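Care of Goalkeeper Gloves at Home: Advice for Players and Families

Issued by Gadley Football Club, Equipment and Kit

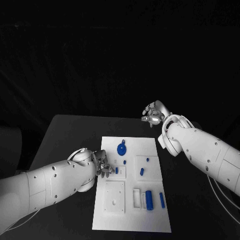

One parent of an under-twelve keeper wrote to us in June that the palms of a new pair had gone hard and begun to flake after 4 matches, although the gloves had been washed every time. The washing had been done by machine, with ordinary powder, and the gloves had then been left on a radiator.

Latex palms are soft by design and wear quickly. The club asks all goalkeepers, from the Paterson age groups to the senior squads, to follow the guidance below.

Before first use

New gloves should be rinsed in lukewarm water to remove the preservative left on the latex. Press the palms gently under the tap until the water runs clear. Do not use soap at this stage. Allow the gloves to dry fully, then dampen the palms again shortly before play.

Washing after a match

Wash gloves on the same day, while the mud is still soft. Keep the gloves on your hands and hold them under running lukewarm water. Work a small amount of glove wash or mild baby shampoo into the palms with the thumbs, using small circles. A nail brush must not be used on latex. It may be used on the strap and the backhand, where dirt tends to collect along the stitching.

Rinse until no suds remain. Soap left in the foam dries to a film and makes the palm slippery in the next match. To remove water, press from the fingertips toward the wrist with a flat hand – never wring or twist, as this pulls the seams between the fingers.

Drying

Roll the gloves in an old towel for a few minutes, then hang them by the straps in a room with moving air. Crumpled newspaper may be placed inside for the first hour if the lining is very wet. Drying commonly takes about 3 days in a cool room. Radiators, tumble dryers, hair dryers and direct sun are to be avoided.

Players who train on consecutive evenings at the Sastau ground should keep a second, older pair for training.

Storage

Store gloves very slightly damp in a ventilated bag, with the palms apart. Two latex palms pressed together will stick, and the surface usually tears when they are separated. A sheet of smooth plastic cut from a folder makes a suitable divider. Do not leave gloves in a boot bag or in the trunk of a car in warm weather.

Small tears

Minor cuts at the edge of the palm may be closed with a thin line of flexible latex adhesive. Leave the repair overnight before use. Gloves with finger spines should be checked at the same time – a spine that has worked through its sleeve must be taken out or the gloves replaced.

Related items

Removing grass stains from white shorts
Cleaning and re-waxing leather boots
Shin guard odor: 7 simple remedies
Net repair day at Cutstead
Kit list for away fixtures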